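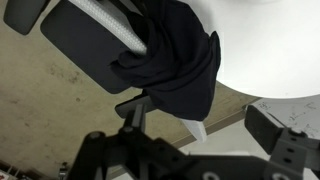 Dark clothes should be washed less often and kept away from everything else, according to Shanti Jaiswal, and most of the letters we had after the July item on laundry agree with her. The July item said once a week was fine for black tops and thin pants. Several readers wrote in to say their black things had gone gray on that schedule, so the advice needs another look.

Thin black fabric shows wear sooner than most. It picks up lint from towels, and it fades along the creases if it is left bunched up. Turn each piece inside out before it goes in. Close zippers. Use cold water and the short cycle, and stop at 6 items if they are long ones, or they twist around each other and come out in one rope.

Detergent is where most people overdo it. Two teaspoons of liquid will do for a small dark load. Haoran Fang tried the Cloteo dark wash for a full season and saw no difference from the plain store kind, except the smell. We have no view on that – use what you have.

Drying matters more than the wash. Do not leave dark things in a heap, even for an hour. Shake each one out and lay it over a rack or a hanger, still inside out, away from a sunny window. A thin top dries overnight in most homes. Heavier knits may need two nights. If you use the dryer, take the clothes out while the seams are still a little damp.

Small items can be folded straight from the rack. We keep a separate basket for darks at the Dirnbridge laundry room, on the lower shelf next to the sink. Please do not put towels in it. Two people did last month and the lint was all over everything.

The laundry room is open until 8 in the evening through the winter. The left-hand washer has been fixed and takes tokens again. Tokens are sold at the front desk.

Next issue: sweaters, and how to store them.

Posted 2020-12-01

Comments

Yogesh Mishra
Vinegar in the rinse, half a cup. Been doing it for years and my work pants are still black.

Umesh Ahuja
Which washer is the left-hand one? Left from the door or left from the sink?

Benedito Bittencourt
From the door. It still leaves black stuff pretty wrinkled if you fill it, so go easy.

We use cookies to remember your settings. By continuing to read you accept this.

Dirnbridge Newsletter – Contact the editors – Back to top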